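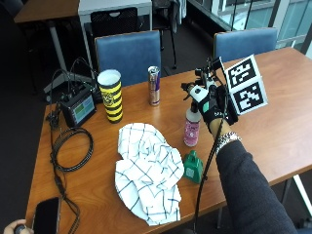
Tracking a Glove With Two Markers: Final Report
Summer project, group Lemik
7/30/18

What we wanted to do

Get hand motion data for teaching a gripper to pick stuff up, without driving the gripper around by hand all day. Person wears the glove, does the task, we record where the hand is plus the glove readings. Then replay on the arm (Meto) later.

Setup

Black sensor glove, rig on the back of the hand, folded white board with two fiducial markers on the rig. Fixed camera looks at the table. Why two markers: with one we lost the pose every time the wrist rolled. Folded so the two faces point different ways. Glove is wired, cable goes off the table edge, which limits reach a bit.

Objects were whatever had a different shape. Spray bottle, striped cup, energy drink can, a small green cowbell thing, checked cloth. Cloth was the worst by far, see below.

Recording

45 sessions, 3 people wearing the glove. Each session is reach, grasp, lift, put back, any order. Total 3,361 grasps after we threw out the ones with no marker visible at the moment of contact. Labels done by hand in our own tool (Jesent), slow. It crashed if you scrubbed backwards too fast, never fixed.

Results

Pose from both markers was steadier than from one. When only one was visible the angle sometimes flipped and the hand jumped in the plot. We filter the jumps now but the filter also eats fast real motions, so its a tradeoff.

Rigid objects replayed OK on Meto. Can and cup fine, if the start position matched. Spray bottle so-so, people grab it by the trigger and the gripper has no finger for that. We tried 500 replays in all and most of the failures were cloth. A fold is never in the same place twice so replaying a path makes no sense there, needs vision.

Problems

- Board bends if you bump it, then calibration is off. Redid it a lot.
- Glare on the markers in the afternoon, windows.
- Glove slides on smaller hands. Didnt measure how much.
- Clock on the glove and clock on the camera drift apart, we line them up with a clap at the start. Should be one at the end too.

Still to do

Stiffer board. Second camera from the other side. Cloth set goes to the Mosquera group in September, they want it for their folding model. Code is on the lab drive, readme is half done.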